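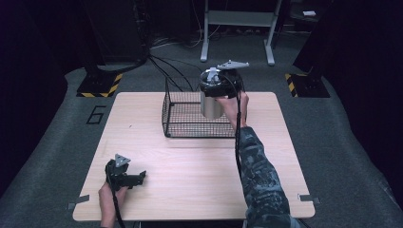 Ita Gallagher told me over the phone that she had given up on drawers years before she gave up on anything else in the house, and that a basket you can see straight through had done more for her mornings than any cabinet. I passed this along to Tarun Semwal, and he laughed for quite a while.

"Ita is right, but she'll never admit how many baskets she went through first," he said. Tarun has been helping people sort out their kitchens and workrooms for 7 years now, and he still gets excited (really excited!) about wire mesh. "You put a can in, you can see the can. I know that sounds silly, but think of the back of your own cupboard for a minute."

I did think of it, and I would like to keep the results to myself.

His way of working is slow and friendly. He starts with one light table and one basket, and everything goes through the basket before it gets a home of its own - cans, jars, odd lids, the lot. Aarti Garg, his partner in the business, is stricter about the table. "A table is for working on," she told me. "If you can't lay your whole arm down on it by Friday, you've made yourself a shelf."

They did her mother's pantry together in March, and it came to 217 items, every one of them written down in a school notebook. Aarti still has the notebook and was happy to read me a page and a half of it.

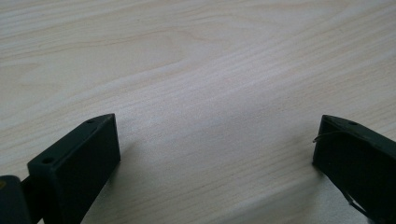 So how do you look after a pale wooden top once it's clear? "A soft cloth, a little water, and dry it along the grain," Aarti said. "My mother used lemon, and we argued about that all through lunch."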